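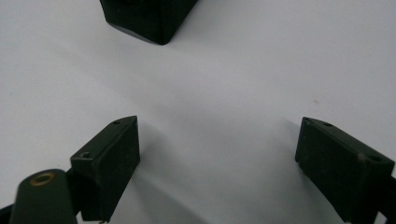

4.3 Recording Demonstrations with the Hand-Held Gripper

This section applies to the Raltidari hand-held gripper used with Drotell recording software. For remote demonstrations with the Geagea control arm, go to section 4.4.

Before you start

The gripper must be charged and paired (section 3). Clear the table of everything the task does not use. A plain, matte surface gives the most stable tracking of small parts. Wipe off dust and crumbs - specks are sometimes picked up as features during training.

CAUTION: Keep fingers and loose sleeves out of the gap between the finger pads. The trigger spring closes the pads quickly when released from the locked position.

Checking the finger pads

1. Lock the trigger open and set the gripper on its stand.
2. Check the 2 screws in each pad. If a screw turns by hand, tighten it with the supplied key.
3. Look at the gripping faces. Light scuffs are normal wear. Replace both pads if a face is chipped or no longer flat.
4. Release the trigger lock and close the pads fully. The faces must meet along their whole length.

NOTE: Always replace pads as a pair. A new pad opposite a worn one shifts the grip center, and earlier recordings will no longer match.

Recording a pick

1. Place the block on the table within reach.
2. In Drotell, open the task and select New Demonstration. Wait for the status light to turn solid green.
3. Hold the gripper still for 3 seconds, pads open, with the block in view beyond them. This sets the start pose.
4. Move toward the block at an even speed. Turn your wrist early so that the pads line up with two opposite faces before you reach it.
5. Stop when the block is between the pads. Squeeze the trigger smoothly until it stops moving.
6. Lift straight up, carry the block to the target and set it down. Open the pads fully before backing away.
7. Press the thumb button to end the recording.

NOTE: Do not correct the block's position with your other hand during a recording. If the block slips or tips over, press and hold the thumb button to discard the take, then start again from step 1.

Varying the start position

Move and turn the block between takes. Include positions to the left and right of center, and some with a corner pointing toward the gripper. The Bronach training module needs more than 400 accepted takes for a single-object pick. Shadows from the pads will change as you move - leave the room lighting as it is for the whole session.

If Drotell reports "Start pose not found", repeat step 3 with the gripper held slightly higher. If the message returns, recalibrate as described in section 3.6.

Revised 15 May 2020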